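Call for participants: home cooking and food budget study, Narbridge

Jendard is looking for adults in the Narbridge area to take part in a study of how people plan, shop for and cook their evening meals. The study starts in September. Applications are open now.

We want to hear from people who cook at home at least four evenings a week. You do not need to be a good cook. People who live alone are welcome, as are parents, shift workers, students and retirees. If two adults in one home share the cooking, please send one application and put both names on it.

What you will do

You will keep a food diary for six weeks. Each entry covers what you planned to eat, what you cooked, what it cost and what was left over. Most entries take ten minutes. Paper booklets are available if you prefer not to use the website – just tick the box on the form.

There are also two interviews, one in the first week and one after the diary is finished. Each lasts an hour and can be done by phone or at our office on Dratside Road. Evening times are available on Tuesdays.

We are especially interested in vegetables: which ones people buy, how long they keep them and which ones get thrown out. Please do not change what you buy for the sake of the diary. A week of frozen pizza is as useful to us as a week of stews.

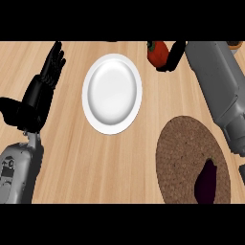 Liv Aasen wrote that she had expected the diary to be a chore, and for the first week it was. By the third week she was filling it in while the rice cooked. She would have liked more room on the page for leftovers, and she thought the second interview could have been shorter. She also found out she was buying parsley every Saturday and using half of it.

The leftovers section has been made longer for this round. The interviews stay at one hour, but you can stop whenever you like.

Payment

Participants receive $394 on completion. Half is paid after week three and the rest after the second interview. If you have to leave the study early, you keep anything already paid. Bus fare to the office is paid back on the day. Please bring your ticket.

Who can apply

You must be 18 or older and live within the Narbridge bus area. You should be able to keep a diary in English or Ukrainian. Interviews in Ukrainian will be done by Orest Demchenko. We cannot take people who work in food retail or who have been in another Jendard study in the past year. People on a medically supervised diet can apply, but should say so on the form.

How your answers are used

Your name is removed from the diary before anyone outside the study team reads it. Receipts are scanned and returned to you by mail. The findings will go into a report on household food costs, and every participant will get a copy.

How to apply

Forms are at the front desk, Room 207, Yurchenko Building, Dratside Road, or can be mailed to you. Return yours to Miroslava Karpenko at the same address. Questions about payment go to Maksym Panasiuk. We will reply to all applicants, including those we cannot place.

Posted 2023-04-06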